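Rechercher dans les projets Rubriques Archives

Rapport de projet : ranger le grand meuble blanc du foyer Grirstead
Publié le 23/06/2023 par l'équipe Trillero
118 partages | 4 commentaires

Notre sujet tenait en une ligne : proposer un rangement durable pour le meuble intégré du foyer. Nous avions compris « étagère ». Le meuble, lui, occupe le mur avec l'aplomb d'un petit immeuble.

Le relevé de mars a fixé la règle de base : un objet sans case attribuée retourne à son propriétaire. La règle a été votée avec enthousiasme, puis appliquée avec modération.

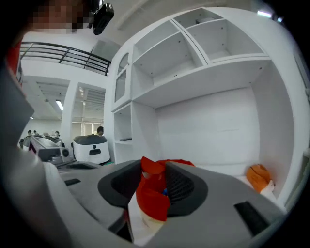

Le meuble et sa grande niche, côté garde-corps.

La grande niche du bas attire tout. Dans notre plan, elle revient aux jeux de société, dont la boîte Riquelme, longue de 485 mm, qui n'entre nulle part ailleurs. Les petites cases du haut posent le problème inverse : trop étroites pour les classeurs, elles deviennent vite des culs-de-sac.

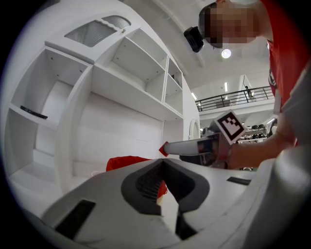 Temps de lecture : 2 minutes

La porte vitrée reste le point faible du projet. Son verre strié laisse passer la lumière et garde le désordre pour lui, ce que la méthode Grelberg appelle une « zone grise ». Nous lui avons attribué les papiers administratifs. Quant au compartiment ouvert à gauche, nous le réservons aux petits objets plats.

Budget étiquettes : 124 euros, dépassé dès la première commande.

Ajouter un commentaire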